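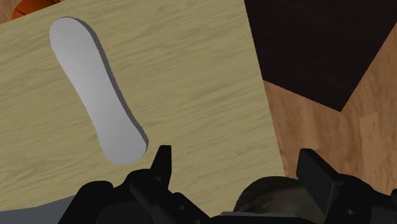

Speaker notes: Living with a wooden table

Opening (take your time, let people find their seats)

Hello everyone, and thank you so much for coming in out of the rain. Thank Nokuthula Maluleke for the invitation, and for finding the longer microphone lead. Mention that the tea is at the back and that people should feel free to get up for it whenever they like, I won't be offended.

Ask for a show of hands: who grew up with a kitchen table they weren't allowed to put a glass on? Wait for the laugh. Then tell them about my grandmother's table in Trondthorpe, which lived under two cloths and a sheet of plastic, so that I was 14 before I found out what colour it was. I loved her dearly, but I think she missed out on a very good table.

What I'd like to talk about tonight is how to look after a table you eat at every day, and how to stop worrying about it while you do.

The grain, and why to work along it

Wood grows in layers, a paler one when the tree is growing quickly and a darker one when it slows down. When a board is sawn, those layers show up as the streaks and bands we call grain. Pass the two sample boards around now, one down each side of the room. Ask people to run a thumb along the grain and then across it.

Everything you do to a table, do in the direction of the grain - wiping, sanding, oiling, the lot. A scratch that runs with the grain tends to hide itself. One that goes across will catch the light every morning at breakfast, and you'll sit there looking at it over your toast.

Everyday cleaning

A cloth wrung out well in warm water, with a small drop of dish soap if there's jam involved. Then a dry cloth straight after. Please don't leave a wet cloth sitting in a heap on the table while you answer the phone (I've done this, more than once, and I'll tell the story of the blue dishcloth if there's time).

Go easy on spray polishes. Some of them leave a film that builds up over the years and goes grey and a bit sticky, and it's a real chore to get off.

Rings and marks

White rings are usually moisture caught in the finish. Often they'll fade by themselves in a day or two, so leave them be at first. If not, try a soft cloth and a dab of oil, rubbing gently with the grain. Black rings have gone deeper, into the wood itself, and those need sanding or a bit of forgiveness.

Tell the Jörg Hollmann story here. He sanded out a ring the size of a saucer, starting with 40 grit, and ended up with a dip that peas rolled into for years. Jörg has said I may use his name. The lesson is to start fine. I begin at 200 and only go coarser if I'm getting nowhere.

Oiling

Twice a year is plenty for most oiled tables. I do mine in July and again in summer, when the windows can stay open. Thin coats, a lint-free cloth, wait a quarter of an hour and then wipe off everything that hasn't soaked in. Lok-yiu Kwok asked me last time what happens if you don't wipe it off, and the answer is that your sleeves stick to it.

Say this next bit slowly and look at people while you say it: oily rags can heat up and catch fire on their own. Lay them out flat outside to dry, or soak them in water, before they go in the bin. Never scrunch them up in the shed.

If time is short, skip the blue dishcloth and go straight to questions.

Questions

Somebody will ask about varnished tables. Oil won't soak through varnish, so just keep those clean and dry. Somebody will also ask about candle wax: let it go hard, then lift it with the edge of an old plastic card.

Ming-te Hsu has the sign-up sheet for the sanding afternoon. Remind people to bring a dust mask, and to collect both sample boards before they leave - one went home in a handbag last year.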